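4.2 Interviews with supported exporters

Draft text, S. Moser and K. Fedoruk. Second round of interviews closed February 17, 2025, so the coding below is complete but the wording is not final.

We asked all firms the same opening question: what did the grant pay for that you would not have paid for yourselves. Answers fell into two groups. Firms already selling abroad before the scheme (Stolero, Tustodix) named travel, trade fair space, translation. Firms with no foreign sales named staff time. Mostly one person's salary for the length of the award. This split was not in our coding plan and had to be added after the first 6 transcripts were read, which were then recoded from the start.

Filuvura is the awkward case. It had foreign sales on paper, through a distributor, but had never met a foreign buyer. We put it with the first group in Section 3 and leave it there for consistency, although its answers read like the second. Moving it changes the direction of nothing in Table 2. It does narrow the gap on repeat orders.

On timing, nearly every firm complained. The gap between approval and first payment was the most common topic raised without prompting. Stolero took a bridge loan from its own bank to cover the fair deposit and said the interest ate most of the benefit. Wu waited, missed the October fair, and spent the money on a smaller event the following spring. Neither outcome shows up in the program's own reporting, which records the award as "used in full" in both cases. 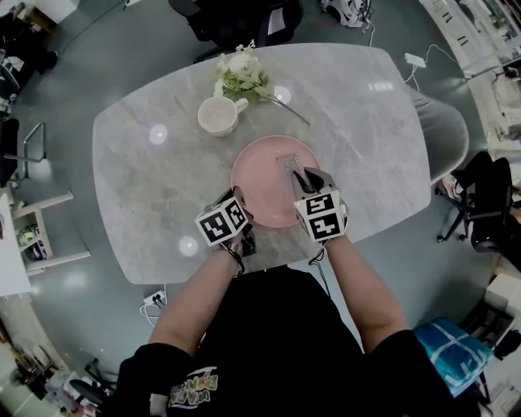

Figure 3. Two hand-held grippers with marker cubes, in use over a pink plate.

Additionality is harder. We do not have a proper control group, see Section 2. What we have is the list of firms that applied and were turned down for lack of funds, with application scores close to the cutoff. Response rate among those was poor. Those who did answer were, we suspect, the ones who went ahead anyway, so the comparison flatters the rejected firms and any effect we report is likely too small. Fedoruk's reading is that the bias could be large. Moser is less sure. Both views kept here until the reviewers have seen it.

A further point on size. The scheme is open to firms with up to 500 employees but the form asks for three years of audited accounts, and smaller applicants often had none. Several paid an outside consultant to write the application. One owner told us the fee was "more than I would of spent on the trip." We did not ask for fee amounts in the first round and regret it. Added to the interview guide for round two, with partial answers only.

Satisfaction scores were high regardless. Firms that lost money on timing still rated the program well, and said they would apply again. Two readings. Either the contacts made through the trade office matter more than the cash, which several firms said outright, or firms are careful about what they say while a later award is pending. The interviews can not separate these. Tustodix, which had no application open and no plan to make one, gave the lowest score of all and the longest answers, mainly about the reporting template and the seperate currency form.

Quotes from here on are lightly edited and were cleared with the speakers. Sector is given where the firm agreed to it. Payment dates come from the firms' own bank records where they were willing to share them, otherwise from award letters.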